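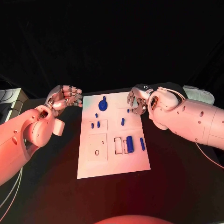
Pedlow 双臂桌面工位：作业板置于台面中央，右手悬于一枚蓝色小销上方。

首页 > 共享设备 > 机器人与自动化 > 双臂工位
发布：3月1日　　文：Ilivent 共享工坊设备组
打印本页 | 以电子邮件发送

Pedlow 双臂桌面工位（含蓝色零件作业板）

设备概述

Pedlow 双臂桌面工位系 Ilivent 共享工坊自行组装并维护的公用设备，供已取得相应资格的会员从事双臂操作、小件装配、夹取策略验证及动作示教等工作。工位由上身式双臂机器人、固定作业台、作业板、遮光背幕及控制设备组成，设于 Zusach 工坊二层东侧隔间，与木工区、焊接区分开管理。

该项目于去年立项，当年完成机架与台面的制作，今年1月完成双手的安装与联调，现正式列入可预约设备目录。会员在家中已有单臂装置的，可将自制程序移至本工位作双臂条件下的验证；尚无任何装置的，可从作业板的基础练习做起。

本页所载内容适用于现行配置。配置如有变更，以隔间门口张贴的设备状态表为准。

主要组成

一、双臂与双手
机器人两臂分别由作业台左右两侧伸向台面。前臂外壳为浅色，表面留有螺钉孔位；腕部外壳留有开口，可见内部走线。双手均为多指结构，手指分节，可弯曲合拢。左右两手分别标定，标定文件不得互换使用。

二、作业台
台面高度807毫米，深色，四脚以膨胀螺栓固定于地面。台面不设抽屉及隔板，作业板以外的区域应保持可供线缆通过。

三、作业板
白色矩形平板，置于台面中央，板上印有若干黑色细线轮廓。配套蓝色零件包括带短柄的齿轮状圆盘一件、小型销件五枚、粗圆柱一件、细杆一件。

四、背幕
作业台后方悬挂黑色幕布，使用期间保持闭合。

五、控制与供电
控制设备由 Havlíček 控制箱及一台工控计算机构成。急停按钮设于操作员座位右手侧，另一处设于隔间入口。任一按钮按下后，双臂驱动即断电，由制动器保持当前姿态。

技术参数

自由度（单臂）：6
机械臂数量：2
台面高度：807毫米
供电：单相交流，独立回路
控制接口：有线网络；手部为独立串行总线
编程方式：拖动示教、脚本、外部程序调用
累计已记录动作片段：1,079条
同时操作人数：一人操作，一人监护
安装位置：Zusach 工坊二层东侧隔间

上述片段数量为设备组截至本页发布时的登记数，含调试期间的记录，不含会员自行保存于个人存储设备中的内容。

作业板的使用

作业板供练习定位、抓取、转移、对准与放置等基本动作。板上轮廓大小、形状各异，有圆形，亦有宽窄不同的矩形。会员可按设备组提供的任务单进行，也可自拟任务，但自拟任务须在开始前写入预约备注。

初次使用者应从小型销件开始。销件直立放置时，手部宜由上方接近，在指尖到达销件高度之前完成手腕姿态调整，再合拢手指。接近速度应设在低速档。抓取后先垂直抬起，确认销件在指间无明显倾斜，再作水平移动。

带短柄的齿轮状圆盘建议抓取短柄。直接夹持圆盘外缘亦可，惟需将拇指张开角度调大，且邻近位置不得有直立销件。粗圆柱与细杆通常横置，抓取前须令手腕旋转，使手指合拢方向与零件轴线垂直。细杆较易滚动，任务单将其列入第二级练习。

双手配合的练习包括交接与同时放置两类。交接时，由一手夹持零件并保持静止，另一手接近并合拢，前一手再行松开。两手的避让区在控制程序中已预设，会员不得自行缩小。确有需要的，应向设备组提交书面申请，附轨迹文件及仿真结果。

练习任务分级

第一级：单手抓取直立销件，抬起后放回原位。
第一级（补充）：单手将销件移入指定轮廓，轮廓由任务单标明。
第二级：抓取横置圆柱或细杆，转为直立后放置。
第二级（补充）：以短柄抓取圆盘，移至圆形轮廓。
第三级：左右手交接同一销件。
第三级（补充）：左右手同时移动两件不同零件，途中轨迹不得相交。

完成第一级全部任务并经设备组审核记录后，方可预约第二级及以上时段。审核以系统保存的关节数据和现场录像为依据，会员无需另行提交文字报告。

典型操作中，一手夹持零件作业，另一手张开并停于作业板上角上方待命。待命手应位于操作手的轨迹之外，手指不必完全伸直，微屈即可。右手夹持小销移至作业板中右部时，左手的待命位置以左上角为宜。
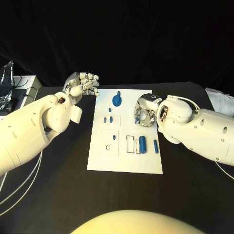

组装说明

本工位的机械部分由会员在工坊内完成，所用机架图纸、线缆清单及台面加工图均存放于设备组共享目录，会员可下载后在家中仿制。设备组对仿制装置不提供现场安装服务，但每月安排一次图纸答疑。

机架组装应依下列次序进行。

1. 将底座置于平整地面，以水平仪校正，四角高差不得超过图纸所列允许值。
2. 安装躯干立柱，紧固螺栓按对角顺序分两次拧紧。
3. 安装双臂。每侧手臂须由两人抬装，一人托住上臂，一人对准法兰。未紧固前不得松手，不得以吊带代替人工托举。
4. 安装双手并接通串行总线。接线前核对左右标识。
5. 铺设线缆。沿臂线缆在肘部及腕部须留有弧形余量，余量长度以手臂运动至各极限姿态时线缆不受拉为准。
6. 放置作业台，调整其与躯干的距离，使两手均能到达作业板的四角。
7. 悬挂背幕，放置作业板，执行首次标定。

第五项在调试期间返工次数最多。最初一版将线缆全程以扎带贴臂固定，手腕旋转至极限时，接头处受力明显，后改为现行做法：关节前后各设一处固定点，中间不绑扎。台面上的线缆由手臂下方引出，沿台面两侧走线，不得横穿作业板。仿制者如选用较短的台面，应预先核算线缆的弯曲半径。

标定程序

标定分为手臂零位、手指行程及作业板位置三部分。手臂零位在更换驱动器、碰撞停机或移动机架之后执行，由设备组人员操作。手指行程由会员在每次预约开始时执行，程序名为“手部自检”，运行期间双手须悬空，不得夹持任何零件。

作业板位置标定由会员执行。将作业板的两个上角依次与程序提示的位置对齐，待界面显示确认后，方可放置零件。零件放置完毕如需移动作业板，应先取下全部零件，重新标定。

照明条件改变时，视觉识别参数须重新载入。隔间内备有日常照明与彩色照明两种设置，参数文件分别命名，会员应在日志中注明所用设置。两种设置下取得的识别结果不宜直接比较。

安全要求

双臂通电期间，监护人员须始终在急停按钮可及范围之内。操作人员不得将手伸入作业板上方空间；须调整零件的，应先切换至暂停状态，待界面显示双臂静止后进行。

长发应束起，宽松袖口应收紧，佩戴吊绳证件者须取下。隔间内不得饮食。十六周岁以下人员不得操作，可在入口黄线外参观。

手部夹持力上限已由设备组锁定。会员自带零件的，应事先登记其尺寸与重量；带有刃口、尖角或表面涂有未干胶料的零件，一律不得上台。

发生碰撞停机时，操作人员应按下急停按钮，保持现场，通知设备组。不得自行推动手臂复位，亦不得重新启动程序继续未完成的任务。

日常维护

每次使用后，会员应清点作业板上的零件，将双臂退回停放姿态，并在日志中填写停机时间。手指表面以干布擦拭，不得使用酒精或含溶剂的清洁剂。作业板可用微湿软布清洁，印线部位不得刮擦。

设备组每周检查腕部开口处的走线、手指关节间隙及急停回路，每季度检查机架螺栓。检查期间设备停止预约。手指关节出现异响、合拢不到位或自检未通过的，会员应停止使用并登记，已预约时段由系统自动退还。

蓝色零件如有缺失或开裂，可向设备组领取备件。备件图纸同样存放于共享目录，会员可自行制作，制作完成后须经量规检验，尺寸合格者方可在工位上使用。

预约与费用

预约以一小时为单位，每名会员每周可预约两个时段。首次预约前须完成设备组开设的入门培训，内容包括急停操作、手部自检、作业板标定及第一级任务演示。培训不另收费，材料由工坊提供。

使用费计入会员月费。占用时段超过预约且影响后续使用者的，按工坊通用规定处理。取消预约应于开始前一日办理。

会员小组以项目名义连续使用的，可申请专场，申请表应写明项目目标、拟用程序、零件清单及监护人员安排。设备组于收到申请后五个工作日内答复。专场期间取得的数据归申请小组保存，设备组保留运行日志用于维护。

适用与不适用的用途

适用：小件抓取与放置、双手交接、示教程序编写、识别算法验证、线缆布设及机架改进试验。
不适用：切削、钻孔、焊接、液体分装、食品处理、举升超出登记重量的物件，以及任何需要人员与运行中的手臂直接接触的活动。

下载资料

机架图纸（修订版）
台面加工图
线缆清单及走线示意
作业板印线图与蓝色零件图纸
手部自检操作卡
任务单（第一级至第三级）
专场申请表

资料仅供会员在工坊内及家中制作使用，转载须注明出处为 Ilivent 共享工坊设备组。图纸中的问题可在共享目录的勘误表内填写，填写时请注明图号及修订号。

标签：双臂机器人、桌面工位、装配练习、自制设备、共享工坊
打印本页 | 以电子邮件发送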